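Shower puff

A shower puff is a ball of gathered plastic netting used to spread soap over the body. The netting is knotted at the middle with a cord, which usually outlasts the puff. Collector Lachlan Pryor holds 684 of them in Stendstead, all reportedly unused. Makers advise replacement every 3 months, advice widely admired and seldom followed.
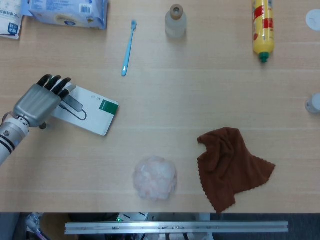 A white and pale pink mesh puff on a table with a toothbrush and bottles

See also: Sponge; Washcloth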